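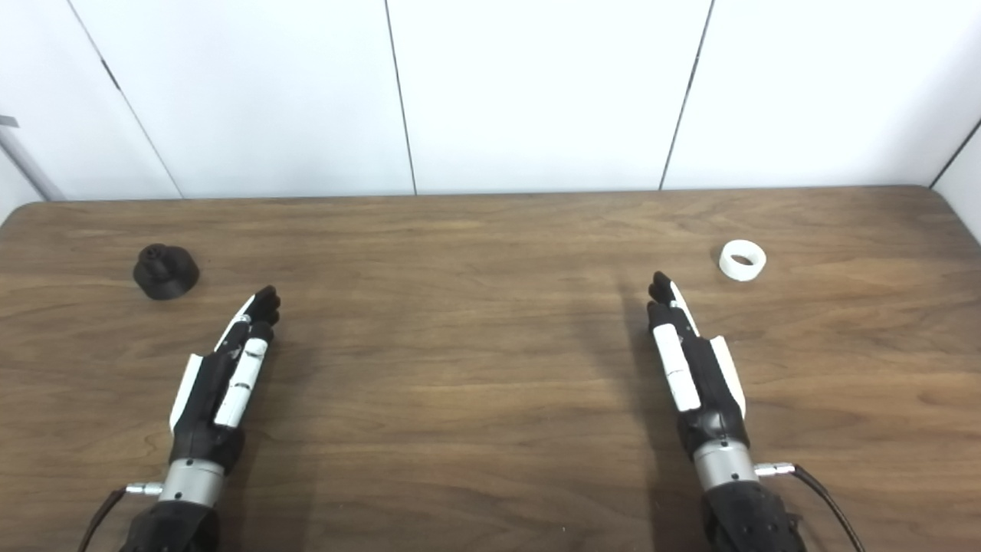

Flatside 139 Table Top

Solid wood table top, supplied without legs or frame. For use with the Wultau fixed frame, the Gamen height-adjustable frame, or a frame of your own that meets the fixing pattern set out further down this page.

Specification

Model: Flatside 139
Length: 139 cm
Depth: 70 cm
Thickness: 27 mm
Construction: full-length staves, edge-glued
Finish: hardwax oil, two coats on the upper face and edges, one coat on the underside
Corners: rounded, 9 mm radius
Edges: lightly eased, upper and lower
Fixings: threaded steel inserts, M6, fitted to the underside
Maximum load, evenly spread: 102 kg on the Wultau frame
Lead time: 13 working days

Shades

Pale, Medium and Dark. The shade is set by the oil, and the grain remains visible in all three. Colour and figure vary from one top to the next and cannot be matched to an earlier order. If you need several tops for one room, order them together and write "same batch" in the order notes. Small sound knots are accepted on the upper face. Open knots are filled on the underside only.

Fixing pattern

Inserts are set in two rows parallel to the long edges. A drawing is packed with each top and can be sent in advance on request. The inserts accept a bolt entering no more than 18 mm, including any washer. Longer bolts will push the insert out or mark the upper face.

Frames with round holes must be slotted across the depth before use. The top will widen and narrow with the humidity of the room, by up to 3 mm over a year in a heated building. Bolts should be tightened until the washer stops turning by hand, then a further quarter turn. Do not glue the top to the frame.

Cable holes

One or two 60 mm holes can be cut to order. The centre of a hole must be at least 80 mm from any edge and clear of the inserts. Tops with cable holes are made to order and are not returnable unless faulty.

Delivery and storage

Tops are sent flat, wrapped in card with corner guards. Two people are needed to lift one. Leave the wrapping open in the room of use for 48 hours before fitting. If the top is to be stored, lay it on three level battens of equal height. Do not lean it against a wall or stand it on a concrete floor.

Care

Wipe with a damp cloth and dry along the grain. Avoid bleach, ammonia and scouring pads. Re-oil the upper face once a year, or sooner where water no longer beads. Light scratches can be rubbed down with a 240 grit pad and oiled locally. Lay used oil cloths out flat outdoors to dry before disposal, as they can catch fire when folded.

Related items

Wultau fixed frame, 72 cm high
Gamen height-adjustable frame, hand crank
Wihongi cable tray, screw fixed
Hardwax oil, 375 ml

Technical questions: Declan Sugden, workshop office. Trade orders and drawings: Martti Keskinen. The workshop is closed for the last two weeks of July, and lead times are extended to match.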